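About Murkico

Murkico keeps a regional archive of local photographs, maps and printed matter for Hullbridge and the surrounding townships. The collection is held in two rooms on the upper floor of the former Macedo grain office and is open by appointment.

The archive began with 300 glass plate negatives from a closed portrait studio. It now holds nearly 1000 cataloged items, most of them prints on paper. Street views, school groups, mill records and railroad timetables make up the larger part. Material from outside the county is accepted only when it relates to the Woltden rail line. 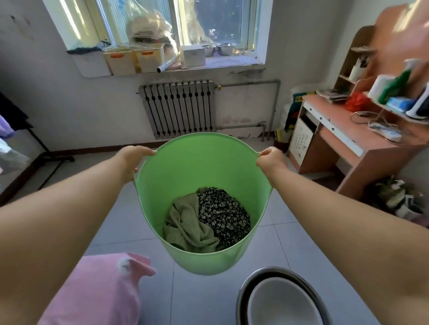 Each item receives an accession number in pencil on the back or on its sleeve. Prints are stored flat in acid-free folders, no more than 30 to a box. Negatives are kept upright in a separate cabinet. Scans are made at a fixed resolution and saved as uncompressed files, with a smaller copy for the website. Captions follow the wording on the original where there is any. Dates supplied by staff are set in square brackets.

Loans of originals are not made. Copies may be ordered for private study, and a fee applies to print publication. Requests should give the accession number and the intended use.

Donations are reviewed in March. Owners who prefer to keep their originals may bring them in for scanning and take them home the same day. A signed release form is needed in both cases.

Page last revised December 13, 2020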